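Wer Handgreifer kauft, sollte zuerst die Stunden zählen

Im August lag bei uns wieder ein Angebot auf dem Tisch, diesmal von Zustden: ein Roboterarm mit Steuerung, Schutzzaun und Inbetriebnahme, dazu als Dreingabe zwei Handgreifer zum Aufzeichnen von Vorführdaten. Der Arm füllte vier Seiten, die Greifer eine Zeile. Ich halte diese Gewichtung für falsch, und ich fürchte, dass viele kleinere Betriebe ihre Budgets trotzdem genau so aufstellen.

Der Arm ist ein gut bekannter Posten. Man weiß, was er hebt, wie lange er hält und was die Wartung kostet. Unbekannt ist der Aufwand davor. Jemand muss den Greifer in die Hand nehmen und die Handgriffe vormachen, und zwar an Orten, die den späteren ähnlich sind. Das ist Personalzeit, und sie taucht in kaum einer Investitionsrechnung auf, die ich in den letzten Jahren gesehen habe.

Aufzeichnung mit Handgreifern im Büro 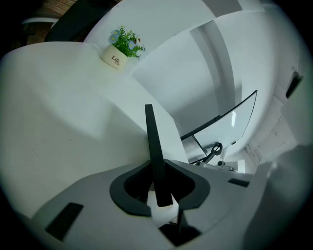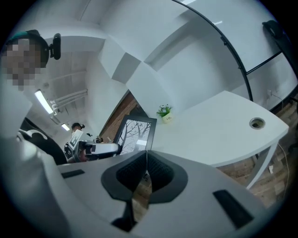 Ainhoa Collado plant bei Calvo die Anschaffungen und hat mir ihre Rechnung gezeigt. Sie setzt für jede neue Aufgabe fünf Arbeitstage Aufzeichnung an, mit zwei Personen, und bucht diese Tage auf das Projekt. In der Abteilung kam das zunächst schlecht an, denn das Projekt sah dadurch teurer aus als die Konkurrenzvorschläge. Teurer war es nicht. Die anderen hatten die gleichen Stunden, sie standen nur in den Gemeinkosten.

Der zweite Punkt betrifft die Stückzahl. Ein einzelner Handgreifer ist ein Risiko. Fällt er aus, sitzt das eingeplante Personal herum, und das kostet nach wenigen Tagen mehr als ein Ersatzgerät. Ich würde immer ein Gerät mehr bestellen, als gleichzeitig gebraucht wird, dazu Verschleißteile für die Finger und genug Speicher. Bei Derkov hat man sich das gespart und dann sechs Wochen auf ein Ersatzteil gewartet. Die Leute waren in dieser Zeit für andere Arbeiten kaum zu gebrauchen, weil jeden Tag mit der Lieferung gerechnet wurde.

Drittens die Räume. Altum wirbt mit einer eigenen Messzelle, fest beleuchtet, fest möbliert. Das sieht ordentlich aus und lässt sich gut abschreiben. Für Aufgaben, die später an normalen Schreibtischen und Regalen stattfinden sollen, würde ich das Geld lieber in Aufzeichnungen an normalen Schreibtischen und Regalen stecken. Die Räume sind vorhanden, man muss sie nur reservieren und die Belegschaft rechtzeitig informieren.

Gegen meine Sicht spricht, dass sich Personalstunden schlechter finanzieren lassen als Geräte. Ein Arm kann geleast werden, eine Woche Vormachen nicht. Das stimmt, und es erklärt einen Teil der schiefen Angebote. Ein Grund, die Stunden wegzulassen, ist es nicht. Wir haben Zustden gebeten, das Angebot neu zu gliedern und die Aufzeichnung als eigenen Posten auszuweisen, mit Tagessatz und Zahl der Geräte. Bis das vorliegt, unterschreibe ich nichts.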